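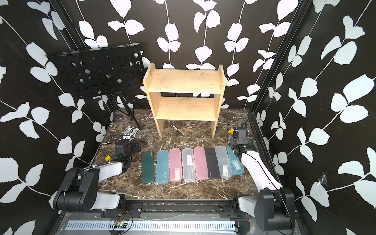
*Black wallpaper with white leaves, pine shelf against the back wall.*

# Is layflat binding worth paying extra for in a photo book, or is it just an upsell?

**Posted by gutterloss** in Printing & Photo Gifts, 5 Oct 2021

I have a photo book sitting in my cart at Flondska and I can't bring myself to press the button. It's 114 pages, landscape, hardcover, mostly family pictures plus a long section from a trip in August. With the regular glued binding the price is what I expected. When I click "layflat" the total jumps by $84, and I'd like to know what I get for that apart from a nicer word.

The product page says the layflat version has "seamless panoramic spreads" and "museum feel," and I don't know what the second one means. The sample photos on their site all show a book lying open at the exact middle, which is where any book looks good. I've yet to find a picture from any of these companies of a regular book open near the front, with a photo running across the fold. I assume there's a reason for that.

What I have so far:

- Most pages are single photos or small groups with a white border. Only a handful of spreads have a picture going across both pages.
- The preview in the editor shows the fold as a thin gray line. It looks the same whichever binding I choose, so it's no help.
- The cover is the same either way.
- Flondska's chat told me the regular binding "may result in minimal loss of image content near the center." I asked how much minimal was and got the same sentence again.

I also noticed that layflat switches the paper to something thicker, and you can't switch it back. The spine gets a good deal wider in the cover preview. I haven't found anywhere that says what the finished book weighs.

I'm not against spending money on this. It's a gift for my parents and they'll have it out on the coffee table. But I've been burned before by the "premium gloss upgrade" on a calendar, which as far as I could tell was the ordinary calendar with more fingerprints on it.

Has anyone had both kinds in their hands? From the same company, if possible. I've read the reviews on the site and they are all five stars and all say "beautiful quality," including one from a person who says their book hasn't arrived yet.

---

**pixel_and_paste**

I have both, though from Briva and not Flondska, so take that into account. They may well come out of the same plant for all I know. A lot of these sites do, and none of them will tell you.

First, the difference is real. A layflat book is made of sheets printed as one wide piece, folded in the middle and glued back to back. There's no page disappearing into the spine, because the fold is the spine side of a single print. A regular glued book is a stack of separate pages with glue along one edge. Part of every page is down in the glue where you can't see it, and more of it curves away as the book gets thicker. So when chat says "minimal," they're right for a thin book and kidding themselves for a fat one.

Yours is a fat one. At that page count I'd expect the regular binding to fight you. My Briva book is thinner than what you describe and I still have to hold it open with my thumbs to see the inside edge of the pictures. My mother-in-law presses it flat with her palm and you can hear it crack a little each time. I give it a few more years.

Now the part I don't buy. "Seamless" is a stretch. There is a fold, and you can see it, especially in dark pictures and in anything with a smooth sky. On mine the surface has started to show a fine pale line along the crease on the two spreads we open most. It isn't terrible. It's just not what the word says.

The other thing is that layflat pages are stiff, like a kid's board book on a diet. Some people love that. I find the book heavy and a bit of a chore to page through, and it doesn't fit in the shelf where the others are. At your page count, check that they'll even make it. Briva caps layflat books well below their regular ones, and the editor let me build right past the cap before telling me at checkout. If Flondska's cart shows you a price then it probably goes through, but I'd look at the fine print under the size table before trusting the cart.

What I would do in your place:

1. Go through the spreads that cross the fold and ask which of them need to. You said it's a handful. If you can move each of those pictures to a single page and still like them, most of the argument for layflat is gone.
2. Push everything on the inner side outward. The editor will center a photo on the page by default, and in a thick glued book centered looks off, like the picture is sliding into the ditch. Give the inside margin more room than the outside.
3. Keep faces away from the middle. That applies to layflat too, whatever they tell you. Nobody's grandmother wants a crease through her nose.
4. Split it. The trip could be its own book. Two thinner books with regular binding open better than one brick, and you may find the total comes out close to what you're paying now. Run it through the cart and see, I wouldn't guess.

If after all that there's one panorama you can't live without cutting up, then pay for layflat and enjoy it. Otherwise I'd keep the money. I'd also wait for a coupon in any case, as the full price on these sites is mostly there to be crossed out.

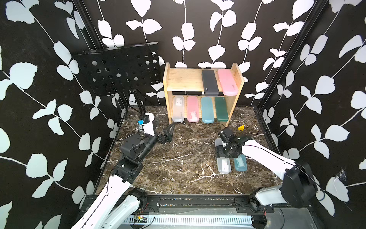 *Leaf-pattern wallpaper on three walls, two white-and-black arms reaching in.*

---

**sunnyprints**

Always layflat!! Once you go layflat you never go back. I did our wedding book that way and everyone who sees it says wow. It's a gift for your parents, don't cheap out on it :)

> **gutterloss:** Glad you like yours. How many pages is it, and which company? And has it been opened much, or does it live in the box?

> **sunnyprints:** I think it's pretty short, it was a free upgrade with a promo. It does live in the box lol. But it opens great

---

**tray_two**

I worked at the counter at Stevens, the copy and print shop in Zerkville, until it closed, and we sent out a lot of photo books for people who didn't want to deal with the websites. So I've unpacked plenty of both kinds, and handled the complaints.

The answer above the cheerful one is good and I agree with most of it. I'd add a few things.

Complaints about regular binding were nearly always about the same problem: a group photo across the fold with somebody missing. The customer had seen the preview, the preview showed everybody, and then a cousin was gone. The sites could fix this by shading the part you'll lose. They don't, and I stopped believing it was an oversight.

Complaints about layflat were different. Sometimes the two halves of a page started to separate at an outside corner. You could slide a fingernail in between. We never saw a lot of those, but we did see them, and more often with thick books. I can't tell you whether Flondska's glue is better or worse. Anyone who tells you they can has something to sell.

On splitting the book, I'm less keen. People like one book. If you do split it, order both parts at the same time, because color can drift between print runs and on a coffee table side by side you'll notice. Same for the cover cloth if you choose cloth.

About the paper: thicker doesn't mean better printed. Ask them straight out whether layflat is done on photographic paper or on press paper with a coating. Both are sold under the same name. Real photographic paper has smoother skin tones and it picks up fingerprints if you get the glossy kind, so you may be in for your calendar all over again. If they can't say which one it is, I'd assume press paper, and I wouldn't pay a big premium for that.

And order a small one first if they'll let you. A lot of places have a mini layflat for not much money. Put your worst photo in it, something dark with a face near the middle, and see what comes back. It costs you a week. You'll learn more from it than from any thread, this one included.

I don't think it's a scam. I do think it's priced for people who pick it without asking.

---

**gutterloss** (original poster)

Thanks, this is what I was after. Some updates.

I went back through the spreads. All of them could be moved to single pages except one, a long shot of the lake with everyone lined up on the dock. I tried it smaller on one page and it turns into a row of ants. I may crop it down to the middle of the line and accept the grumbling from whoever gets left out.

I asked chat about the paper, using tray_two's wording. The reply was "Our layflat books use high-quality paper selected for stunning results." I asked again and was offered a discount code, good for wall prints only.

The size table does have a page cap for layflat in small type underneath, and I'm over it. The cart took the book anyway and priced it. No warning so far, and I didn't go as far as the payment page to see if one shows up there. So that settles it for now — I'm staying with the regular binding, with wider inside margins, and I'll keep the whole thing as one book unless the first copy won't stay open at all.

Will mark pixel_and_paste's as the accepted answer, though I'd read the one from tray_two as well before ordering anything.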